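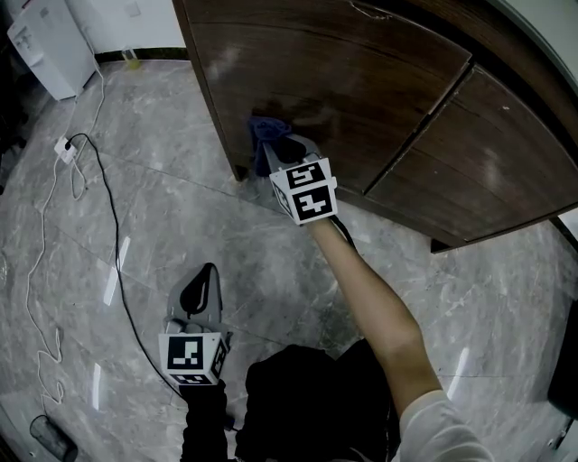

Wiping down cabinet fronts with hand-held grippers

Maintained by Larasati Pillai, Jondia workplace automation group. Applies to office cleaning tasks recorded for the Sevden programme.

Before the first wipe, walk the floor between the cabinet and the power strip. Cables run across the tiles in most rooms. Move them to the side you will not stand on and check that the gripper lead reaches both ends of the cabinet.

1. Fold the cloth once and close the right gripper on it. Leave enough hanging below the fingers to cover the width of the jaws.

2. Press the cloth flat against the door and draw it down with the grain. The fingers must not touch the finish. If they do, stop and take a new grip higher on the cloth.

3. Keep the marker cube facing up and clear of your sleeve. Wipes with the markers covered are discarded and have to be repeated.

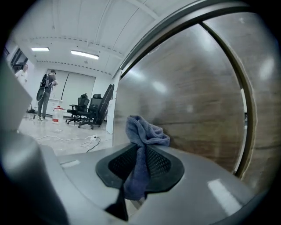 Work Instructions, Issue 11, page 24

4. At a door edge or frame, reduce speed by half. Cloth bunches up where the panel meets the gripper body – open, regrip and continue.

5. Change hands at the seam between doors. The free gripper stays low and slightly open.

Colleagues may go on using the room. Agree beforehand which side they will walk on.

What changes for cleaning staff

A session lasts 18 minutes, followed by a break of the same length. Mahnaz Shojaei's team found that the wrist tires before the shoulder, so the rota now alternates wiping with lighter tasks such as chair placement. Recording time is paid at the normal cleaning rate and logged under its own code.

Once the Marino site takes over routine door fronts, staff there keep corners, handles and spills. They also inspect the finished surface and sign it off. Ermanno Sorrentino holds the sign-off sheets and should be told of any scratch found before work starts, so that it is not recorded as new.

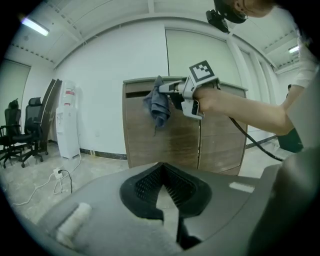 Cloth held in both jaws at the front of the cabinet, marker facing up.

6. Finish at the upper edge. Release the cloth into the used bin and switch off at the strip before unplugging.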